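### 3.2 Resting places and leaving places

We use the term *resting place* for any spot where an object can stay for days without looking wrong to the people who live with it. A *leaving place* is a spot where it can't, or not for long. The split is rough – the Merholm interviews (November) gave us both words, more or less, and we kept them.

The bed is the hard case. Pillows belong there, all of them, but not anywhere on it. Upright against the head counts as resting. Flat in the middle of the mattress is a gray area, and coders disagreed on it more than on anything else in the bedroom set. Small pillows were worse than big ones. A big one leaning at the head reads as put away, even tilted. A small one lying diagonally in front of it reads as either "arranged" or "dropped", depending on who is looking.

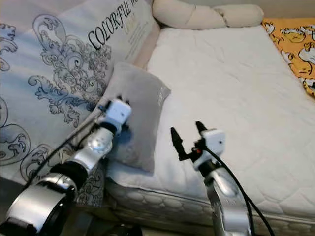 Bolsters gave no trouble. Long shape, one obvious position, at the head and horizontal. Fabric is a different matter: a printed cloth half behind a mattress could be bedding, a throw, clothing. We code it as *soft, unassigned* and leave it out of the counts in Section 4. Same for anything whose use the coders could not agree on after 3 passes.

Bare mattresses were kept in the sample. An earlier version of the Pesura scheme dropped them on the grounds that an unmade bed is unfinished by definition. We don't agree. People put pillows in order on a bed with no sheet on it all the time, and the order is teh thing we want.

Next to the bed, the wastebasket is the clearest leaving place in the home, and the simplest to code. Two questions only. Is the object in it? If not, should it be? The second is where time goes. Wrappers are easy, crumpled plastic in a basket is finished business. Drink bottles are not. Empty ones go in (or to recycling, where the household has it). A bottle with liquid still in it is somebody's drink – or it is trash that needs emptying first, and the coder has to pick.

Figure 2 has a typical one, orange drink in the lower half, cap on, mesh basket close by.

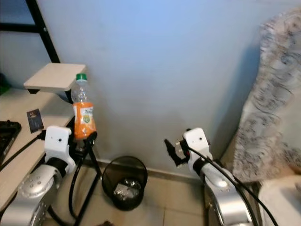 Our rule: part-full and capped goes under *pending*, whatever it is near. Nearness to a basket was tried as a cue in the Zulu pilot and thrown out, it pulled too many good drinks into the trash column. Fill level alone did better, but coders wanted a cutoff and we had no basis for one.

Desks sit between the two. Cards, cables, small electronics at the edge – all coded resting unless hanging over. This is generous. Of over 2,000 coded items in the full set, 500 were on desks, and the Hernby list would move many of them to a drawer. We left them were they were. A desk in use is allowed to look like one, and none of the households we talked to described cables on a desk as mess.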